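Swap shop finds a home on Bilyk Lane

I've been banging on about the Grikden furniture swap for months, so forgive me if I'm a bit giddy: it's got premises! The old Cela shoe shop opens its doors in July, with 46 households already signed up. 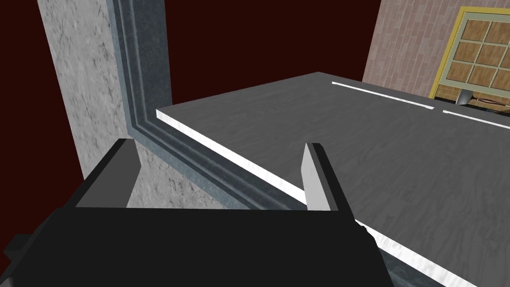 You pay £6 a year, bring in whatever you're sick of and take home something you're not (yet). Ruxandra Dinu, who got it going, told me the first list ran to 789 items, mostly chairs.

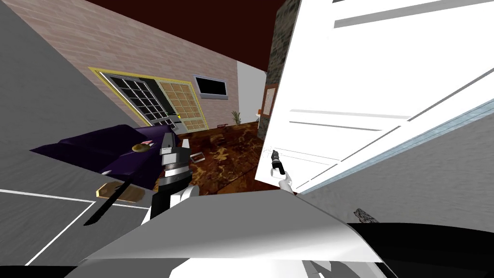
Big stuff has always been the headache. My own sofa has been waiting for a new owner since Easter, and the van from Drodirik can only do so many trips. If you fancy something bold, like the purple couch here, or a large white cabinet, ask before you turn up, as the shop floor won't hold much at once.

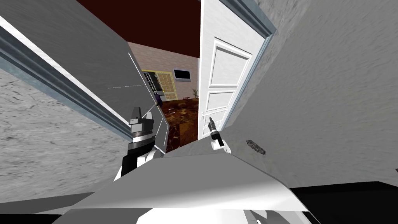

Opening morning starts at 10am and there's tea for the first 80 people. I'll be the one eyeing up the lamps!

Last updated: 4.15pm

Comments

Ruxandra Nedelcu: Do they take mattresses?

bilyklaner: No mattresses, I asked. Cots are fine.

Pat46: Where do we park??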